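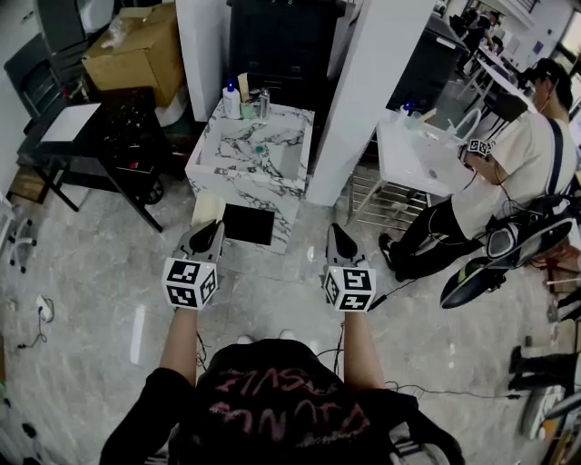

Wayne Poirier
@waynepoirier

Spent the morning sorting out the washing area. It's been bugging me since October. Short thread, mostly for my own reference.

The small sink gets used more than anything else in the place. Hands, brushes, cups, rags. The big one is for buckets and nothing else from now on.

Rule I'm trying out: only what gets used every day stays on the back ledge. For me that's the pump soap, a cup and a brush. The rest goes in a box until somebody asks for it.

Marble pattern hides soap film until it dries, then you see all of it. I wipe the rim with a damp cloth and go over it again with a dry one. Takes 2 minutes.

Don't use vinegar if yours is real stone. It will etch. I'm not certain what mine is, so I stick with dish soap and warm water.

The drain piece comes out once a week. Rinse it, scrub the underside, put it back. I skipped this for 3 weeks in the winter and the smell was bad enough that Snædís moved her lunch table.

Stand the brush bristles up. If it sits in water at the bottom of the cup it goes gray and soft in a month. Empty the cup at night too.

Floor last. Gray tile looks clean when it isn't. Sweep first or you're just pushing wet grit into the grout lines.

Still have to break down the cardboard and find a home for the bottles of Soltar cleaner. We have way too many. Devendra bought a case and then forgot and bought another.

Someone asked about the faucet. It's fine, it just needed the aerator soaked. Unscrew the tip, leave it in a cup of vinegar for an hour, brush it out, screw it back on. Keep the vinegar off the sink while you do it.

Next job is the shelf by the back door. Zoia has already claimed the top half for her paint, so I'm working with whatever is left.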